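Traltik Height-Adjustable Desk: Equipment Review

Reviewed by the Furnishings and Equipment Office, Tuscombe
January 9, 2005

Purpose of the review

The office was asked to evaluate the Traltik height-adjustable desk as a possible replacement for the fixed benches in the shared workrooms. The desk was tested alongside the Drerent fixed-frame table, the current standard issue. The findings below are intended for departments preparing requests for the next purchasing period.

Construction and assembly

The Traltik arrives in two cartons. The legs and crossbar are steel, and the top is a single white panel with rounded front corners. Assembly required 58 minutes with two staff members and the tools supplied. The printed instructions are clear up to the point at which the crossbar is attached, where the drawing shows the bracket reversed. Departments assembling their own desks should fit the bracket with the slotted side facing the wall.

The manufacturer states a maximum load of 300 pounds, evenly spread. The office did not test to that limit. Under ordinary use, with a monitor, a printer and several binders, the desk was steady at its lower settings. At full height it moved slightly from side to side when a user leaned on one corner. The Drerent table showed no such movement, although it cannot be raised.

Height adjustment

Height is set with a crank stored under the right side of the top. The total range of travel is 19 inches, which suited every member of staff who took part. The crank turns smoothly but slowly, and users who expect to change position several times a day may find it tiresome. It also extends past the edge when unfolded and should be returned to its clip after use.

Work surface

The white finish reflects less glare than expected under overhead lighting. Pencil and most inks were removed with a damp cloth. Permanent marker was not, and a faint gray line remains on the test unit. The surface is smooth enough that loose papers slide -- a blotter or mat is advised for drafting and similar work.
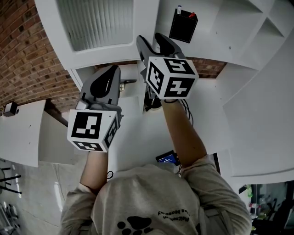

Depth is generous. A seated user can rest both forearms on the top and still have space for reference materials behind the work. The front edge is comfortable over a full morning, and the corners did not catch on clothing.

Cost and supply

Salgado, the regional supplier, quoted $3,899 for a set of six desks, delivered but not assembled. Replacement cranks are sold separately. Delivery to Tuscombe was on schedule, and one dented leg was exchanged without charge.

Recommendation

The Traltik is recommended for shared workrooms in which several people use the same station. For single-user offices, the Drerent table remains adequate and should be kept in service. Requests for either model should state the room number and the width of the doorway.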